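3. Plug Loads in Small Mixed-Use Premises

3.1 Scope and definitions

In this section, "plug load" means any electrical load connected to the building through a wall outlet, directly or by way of an extension cord or power strip. Hard-wired lighting, ventilation, and fixed heating are left out, as are elevators and door openers. Chargers for portable tools and phones are included. A device that draws its power over a data cable is assigned to the device that supplies it.

The premises considered are small units in the Um district of Plascombe that combine desk work with light technical work under one lease. Typical tenants are print finishers, instrument repairers, sample rooms, and small engineering firms. Energy models for such units usually borrow a plug-load density from office surveys and a separate process-load figure from industrial ones. The two are then weighted by floor area. This practice causes errors in both directions, and the weighting is rarely reported in enough detail for the errors to be traced.

The base load of a unit is defined as the lowest sustained demand on its plug circuits during hours when no tenant is present. It differs from standby power as the term is used in product testing. A product test measures one device in one defined state. Base load takes in whatever has been left connected, including equipment that is fully on, equipment in a sleep state, and power supplies with nothing attached to them. The occupied load is the remaining demand when the base load is taken away from the total.

3.2 Metering arrangement

Metering was carried out at the distribution board, with a clamp on each plug circuit, and at the outlet, with inline meters on selected devices. The clamps were supplied by Asania and read at an interval of 2 minutes. Readings passed to a local store and were then processed with the Dellura package, which handles clock drift and fills short gaps by linear interpolation. Gaps longer than an hour were left empty. Each unit was metered for 7 consecutive days in February, a month in which daylight hours are short and few tenants in the district close for vacation.

Inline meters cannot be fitted without breaking the supply to the device, and several tenants did not want running equipment interrupted. In those cases the device was assigned to its circuit and no separate reading was taken. The result is a known bias: devices that are left running all the time are less likely to have been metered alone. The circuit totals are not affected. For this reason the circuit totals are treated as the primary data below, and the device readings are used only to explain them.

Nameplate ratings were recorded where they could be read. They are poor predictors of average demand. A nameplate states the highest current the device may draw under its rated conditions, and for equipment with electronic power supplies the typical draw is a small fraction of that value. Earlier work that summed nameplate ratings and applied a fixed diversity factor gave totals well above the metered ones. The factor was derived for motors and resistance heaters, whose draw sits much closer to the rating.

3.3 Computers as a part of the base load 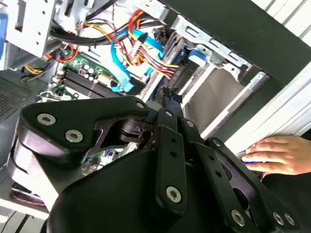

Desktop computers formed the largest single category of connected equipment in the units metered, and the category with the widest spread in demand. Machines used only for mail and accounts followed the office pattern, with a clear rise in the morning and a fall in the evening. Machines tied to a technical task did not. Many of them were assembled or altered by the tenant, with parts added or exchanged over the life of the machine, and a desktop computer with its case open, as in Figure 1, has to be entered in an inventory in the same way as a closed one. The survey form asked for make and model, and for such machines neither entry says much about the load. The recorded model may describe the case alone. We therefore recommend that an inventory list the rating of the power supply and the main task of the machine, and treat the name on the case as a label.

Sleep settings account for a large part of the spread. On machines used for mail and accounts, the settings supplied with the operating system had mostly been left in place. On machines with a technical task, sleep had often been turned off. Tenants gave several grounds for this: long file transfers, license checks that fail after a sleep period, remote access from home, and instruments that lose their connection to the host. Once the setting has been changed for one of these purposes it tends to stay changed, including after the purpose has ended. In the circuit data, such a machine appears as a flat line with small steps at the times of scheduled updates.

Displays are a smaller matter than they were in the older surveys. Most displays entered a low-power state when the signal stopped, and their residual draw was below 2 watts. Where a computer never slept, however, its display could remain lit through the night if a status window or a live reading was kept in view. The display then contributes to the base load only because of the host machine, and we assign it to the same cause.

3.4 Extension cords, power strips, and the limits of outlet counts

Several models in current use estimate plug load from the number of wall outlets in a room. The reasoning is that outlets are installed in proportion to expected use and that the number can be read from a drawing without a site visit. This holds reasonably well in buildings fitted out for a known tenant. It fails in units that pass from one kind of tenant to another without rewiring, as most units in the Um district have done.

When outlets are too few or in the wrong place, tenants add power strips. The load per wall outlet then rises while the outlet count stays fixed. The distribution also becomes uneven. One outlet near a workbench may supply a computer, its display, a lamp, a soldering station, and a row of chargers, while outlets along the opposite wall supply nothing. A model that spreads the load evenly over the outlets will give the correct total only by chance, and will misplace the heat gain inside the room. The misplacement matters for small units with one thermostat, where the sensor may be close to the loaded outlet or far from it.

Access is a further point. Strips are commonly placed behind furniture, partitions, and equipment panels, where they are out of the way during work and also out of reach for anyone who wants to turn them off. Figure 2 shows the type of position meant. 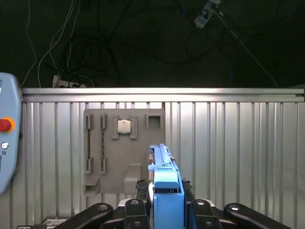 Figure 2. Power strips and tangled cables in the dark area behind a ribbed aluminum panel.

A strip with its own switch is in principle the cheapest means of lowering the base load. In practice the switch is used when it can be reached from a standing position on the way to the door, and seldom otherwise. We found no clear relation between the presence of a switch and the base load of the circuit. There was a clearer relation with the position of the strip. Circuits whose strips were mounted on or above a work surface showed a lower base load than circuits whose strips lay on the floor behind something. The direction of cause is open. Tenants who pay attention to energy use may also be those who mount their strips on the wall.

Mixed strips present a second obstacle. If a strip supplies one device that must stay on, such as a network switch or a small refrigerator for reagents, the strip stays on, and with it every other device plugged in. Separating the always-on devices onto a strip of their own costs little, but it requires someone to trace the cables. In tangled runs, with several cables of one color, tracing cannot be done by eye and each plug has to be pulled in turn. Tenants were unwilling to do this during working hours for the same reason that they declined inline meters.

3.5 Treatment in the model

On the basis of the above, the plug load of a unit is modeled in two parts. The base part is constant in time and is entered as a single value per unit, taken from circuit data where these exist and otherwise from the main activity of the tenant. The occupied part follows a daily profile and is scaled by the number of people normally present. Floor area is not used in either part. Outlet count is not used in either part.

Annual totals are obtained by applying the occupied part to 2,000 hours and the base part to the full year. Units with a regular evening shift are handled by extending the profile, with the base part unchanged. No seasonal correction is made to either part. Portable heaters, which are plug loads under the definition in 3.1 and which do vary with season, were identified from their circuit signature and removed before the profiles were formed. They are returned to the total as part of the heating demand in Section 4.

The heat released by the base part is assumed to enter the room in full. For equipment placed against an outside wall this slightly overstates the gain, and no adjustment has been made for it.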